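Tusidis puts its tabletop robot rules out for anyone to use

2/24/24 - For immediate release

Hi, I'm Ga-eun Wi, and I look after safe practice at Tusidis. We've just released the Sosto Bench Code, our house rules for people working beside small robot arms, and I'm really chuffed to be sharing it. It's free, it's in plain English and you can read the whole thing over a cuppa.

The code has 82 rules, which sounds like a lot (my colleagues certainly let me know!), but most are a single line. Clear the bench of anything the job doesn't call for. Give every tray and rack a set place on the mat. Know where the cables can swing before you start a new motion, and check again if you change the gripper. 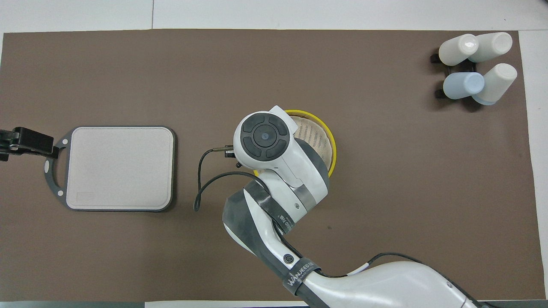 We wrote it to sit alongside the standards that already cover robot safety, so please don't bin those. They tell you how to assess a risk. Ours is more about the Tuesday morning stuff - who is allowed to change the speed, what gets written in the log, how far back you stand while a new program runs for the first time. Any change to a saved program needs two people to sign it off, and yes, that includes me.

Our friends at Flendier tried the draft in January and sent back pages of notes. Their biggest gripe was the labelling section, so I rewrote it from scratch and it's much better for it. Thank you, Flendier!

We've printed 2000 copies for training colleges and small workshops, and the Ko edition, a short version that fits on a wall poster, is coming next. If you'd like a copy, or you reckon I've got a rule wrong, get in touch with me through the Tusidis office. I read everything, even the grumpy ones.

Media contact: Ga-eun Wi, Tusidis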